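Visit to the Bokenar heat store

The Bokenar district heating plant opened its doors to visitors in July, and I went along on the afternoon tour. It was led by Halldóra Ásgeirsdóttir, who has run the site for 3 years.

The store is a lined pit holding hot water under a floating cover. It serves 1,882 homes through the Trollus network. Water goes in during summer and is drawn off from October, when the heat pumps take over the last part of the work.
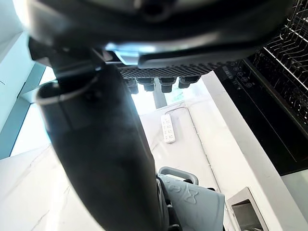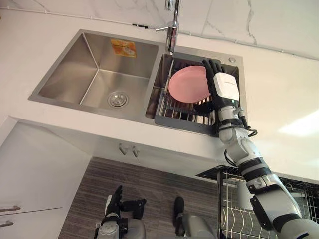

We walked along the bank to the pump house, where there are 8 pumps, two of them on standby. The control software still runs on an old Unix machine. Valter Hellström from the contractor, Blöndal, said it would be replaced next year.

Most questions were about losses. Around 40 per cent of the stored heat is gone by spring, more than the designers had planned for. Wet insulation in the cover is the main suspect, and one section is to be lifted and checked before the next heating season.

The tour took an hour and a half. Parking is by the lower gate, and the path up is steep.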